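Effect of Surface Texture on Policy Transfer in a Simulated Drawer Task
Final project report, August

1. Background

The Tistari environment is the standard test setup for the manipulation course. It contains a small arm, a cabinet with drawers and a single loose object. Earlier groups trained policies on a plain gray tabletop and reported good results, but those policies failed often when the table material was changed. This project measures how much of that failure comes from the surface alone.

2. Method

We generated 4000 episodes by scripted motion planning in the Curoven renderer. Each episode has the same goal: open the lower drawer, pick up the object and place it inside. Half of the episodes use the plain tabletop (set A). The other half use randomized surfaces, drawn from a library of wood, stone and tile materials (set B). Arm geometry, cabinet geometry and camera intrinsics are the same in both sets. Camera pose and light direction vary in both sets, so that shadows do not become a cue for only one of them.

The policy is a small convolutional encoder followed by an action head that predicts chunks of 20 joint targets. We trained one policy per set with the same learning rate, batch size and number of updates. The Kudivley baseline code was used without changes, except for the data loader.

Evaluation surfaces were held out from training. The hardest one combines a wood-grain panel with a border of cream and dark green tiles. It has strong edges at several scales, and the shadows of the arm and cabinet fall across the grain. The green object is also small compared with the cabinet.

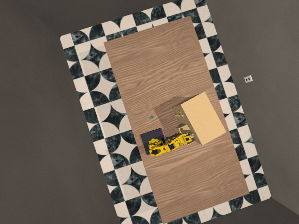
3. Results

Each policy was run for 1000 trials on the held-out surfaces. The set B policy completed 92 percent of them. The set A policy completed fewer than half, and most of its failures came before the grasp - the gripper closed next to the object or stopped above bare table. Drawer opening was less affected. Both policies reached the handle in most trials, probably due to the large, uniform top of the cabinet, which is easy to locate against any background.

4. Limitations

All results are from simulation. We planned a short test on the Yusuf bench arm but did not finish the calibration in time. We also did not separate the effect of color from the effect of pattern. A grayscale version of set B would be a simple way to do this - the render scripts already support it.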